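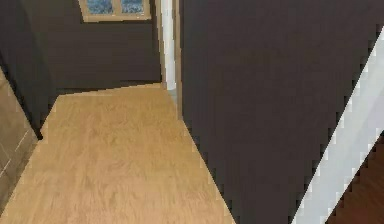
Sowah Plank Floor Finish, Satin, from Postis

Filed under: Floors & Finishes / Tested at Home

6 min read

Sowah is a water-based clear finish for bare or freshly sanded wood floors. Postis sells it in one can size and one sheen. The label promises a floor that "looks bare and wears like armor." We stock it, we've used it, and we have a few things to say about that label.

What it does

It goes on milky and dries clear. On pale boards it keeps the color close to what you sanded down to, and that's the main reason to buy it. Oil-based finishes turn blond wood orange over the years, and a lot of people hate that. Sowah stays pale, at least over the two winters we've had it down in the Lastville showroom. Past that we can't tell you. Postis says it never yellows. Never is a long time for a product that hasn't been on sale very long.

The armor part we don't buy. A dragged chair leg with a bare screw in it will go straight through, same as it would with anything else in this price range. Grit by the front door dulled our test boards in a season. Socks, slippers and a dog of normal size were fine.

Coverage

The can says 500 square feet per coat. We got 320 on the first coat over sanded maple, and that was with a good applicator and no spills. The second coat went further, as second coats do. We never got near the number on the can. Buy for the lower figure and return what you don't open.

Drying

The label says you can recoat in 30 minutes. Maybe in a lab. In January, with the heat on low, our floor was still tacky long after that, and we waited until late afternoon to go over what we'd put down in the morning. If your hand sticks, wait. Furniture should stay out for several days and rugs for longer. The instructions are vague on rugs, and we've had more complaints about rug marks than about anything else with this product.

Wall and trim color

The Postis brochure spends four pages on which wall colors "activate" a pale floor. A clear finish doesn't activate anything. Still, customers ask, so for what it's worth: a pale floor next to charcoal looks sharp and shows every bit of dust along the wall. Beige walls are forgiving and a little dull. Black window trim is in every catalog right now and will probably look dated before the floor needs redoing. Put a sample board down in the room and look at it in the morning and again at night before you spend money on either one.

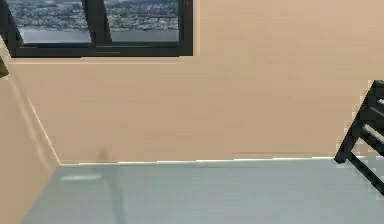

Black window frame, beige walls, gray-blue floor.

Gray and blue-gray floors

We get asked if Sowah can go over a gray stain. It can, once the stain is fully dry. If you rush it, the applicator picks up color and drags it along the boards, and you'll be sanding again. For gray floors we'd also look at Kirix Matte, which costs more and has less shine. We don't see much difference in wear between the two, whatever the Kirix brochure says. Don't put either one over vinyl, tile or painted concrete. The Sowah label says "most hard surfaces" in small type, and we think that line should come off the can.

Smell

Postis calls it odor-free. It isn't. It smells like school glue for a day and then faintly of something sweet. Much milder than oil, and you can sleep in the house with a window cracked.

What's in the box

One can of finish
One stir stick
One foam pad, which sheds. Throw it out and use a proper applicator.
Instruction sheet

What you'll need besides

Fine sanding screen
A vacuum with a soft brush
Lint-free cloths
A T-bar or short-nap roller made for water-based finish

Care

Sweep often. Damp mop with plain water, wrung out hard. Postis sells a matching floor cleaner and says other cleaners "may affect performance." We've used plain water the whole time and can't find anything wrong with the floor that a cleaner would have fixed. Skip steam mops and anything with wax in it. Wax will stop the next coat from sticking.

Returns

Unopened cans come back for a full refund with the receipt. Opened cans don't, even if the color isn't what you hoped. We do sell a small sample bottle at the counter, enough for a couple of boards.

Would we buy it again?

For a bedroom or a living room with pale wood, yes. For a kitchen or a hallway with kids and boots, we'd pay for a two-part finish and put up with the mixing.

14 comments | 37 shares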